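Household and Workshop Tips: Packing a Box of Small Things So It Can Be Unpacked Again

Last updated: Mar 27, 2023

These tips come from our work on automated tidying at the Plamitz workshop. The research question was narrow. If a person demonstrates putting small household items into an open box with a hand-held gripper, which habits of packing make the demonstrations easier to learn from? Most of what we found applies equally to a person with two hands and a closet to sort out.

The data set, named Bellisus, holds 1595 demonstrations. Each one was scored on whether every item ended up inside the box and whether any item had to be gripped a second time. The second measure, the regrip, is the one used below. A regrip costs time and usually moves the neighboring items as well.

Choosing the box

Use an open box with straight sides and a stiff rim. A soft basket folds inward when the hand or tool leans on it, and the opening changes shape during the job. Old cookie boxes do well. Take off the lid and store it elsewhere. A hinged lid that stands up behind the box blocks one direction of approach and gets knocked shut.

Do not fill above the rim. Items that stand above it are fine if they are tall and steady. Items lying across the rim are not.

Order of placing

1. Put tall, rigid containers in first, against the back wall. A jar placed last has to be pushed down between other things and ends up leaning.
2. Put cups, bowls and scoops in next, with the open side up if there is room.
3. Put round items in after that. They will roll to the lowest corner whatever you do, so leave that corner for them.
4. Put soft and flexible items in last. They fill gaps and hold the rest still.

In the demonstrations that kept to this order, the regrip was mostly limited to round items. In those that did not, it was spread across everything. We tried a version with 2 fixed zones marked inside the box and dropped it. Demonstrators spent longer aiming and the result was no tidier.

Gripping

Grip across the narrow side. For anything with a handle or loop, grip the body when placing and use the loop only for lifting out. A loop lets the item swing, and a swinging item catches the rim.

Approach with the jaws already open wider than the item. Opening them at the last moment pushes things away. The same is true of kitchen tongs.

Let go when the item touches something. Dropping from above the rim saves a second and loses it again on the next item.

If the item is in a pile, take from the outside of the pile first. Pulling from the middle drags the neighbors along and tends to send one of them under the box.

The work surface

A bed or a sofa is a poor bench, though it is where much household sorting gets done. The surface gives, the box tilts, and light items roll toward the low side. Lay a flat sheet over the bedding before starting. A printed grid is useful in research because a shift of the box can be judged by eye against the lines. At home, any plain sheet will do, and small items show up better on it than on a busy quilt.

Keep 5 inches of clear surface in front of the box. That is where the hand or tool has to come down.

Two tools at once

Troltance, the routine we use for sharing a task between two grippers, gives one the job of placing and the other the job of waiting clear. Swapping roles in the middle of an item caused more trouble than any other single habit. When two people pack a box together, the same division works: one places, one hands over.

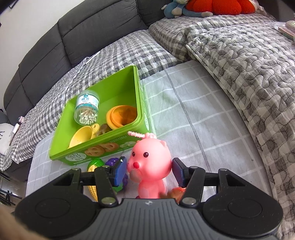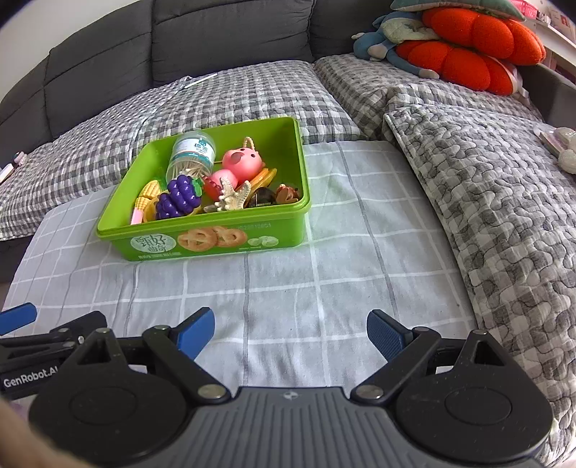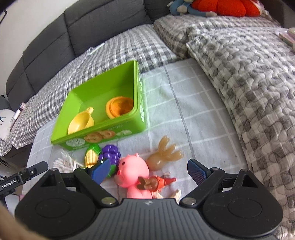
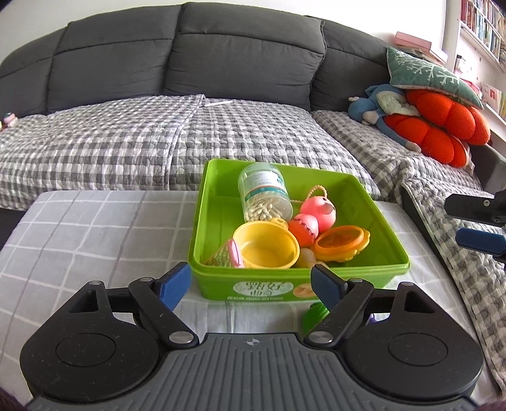
Mixed contents are harder to pack than a set of matching items, and they should be practiced separately. Our early sessions, in November, used blocks of one size, and the habits learned there did not carry over. Blocks do not roll, lean or bend. A jar of cotton swabs does lean, as in the last picture, where it lies diagonally toward the back of the green box. A leaning jar takes up floor space that two or three small toys could use, and it hides whatever is behind it. To fix this, lift out the item nearest the base of the jar, stand the jar up, and put the item back against it as a wedge. Do not try to straighten the jar by pushing on its top. With a full box, the base slides and the contents shift toward the front wall.

Checking your own packing

Tip everything out and pack the same things again the next day without looking at notes. If the second attempt takes more regrips than the first, the order is wrong for those items. We ran this check on 40 mixed sets. Changing the place of one item, usually the tallest, was enough in most of them.

The Kocabaş tray, a shallow insert we use for very small parts, is not needed for toys or bathroom supplies. It helps with screws, beads and buttons.

Related tips

Sorting a button tin by size
Tongs, tweezers and when to use each
Keeping drawer dividers from sliding
Labeling open boxes on a high shelf
Storing round things on a flat shelf

This site uses cookies to remember your settings and count visits. By continuing to read, you agree to their use. Accept | Settings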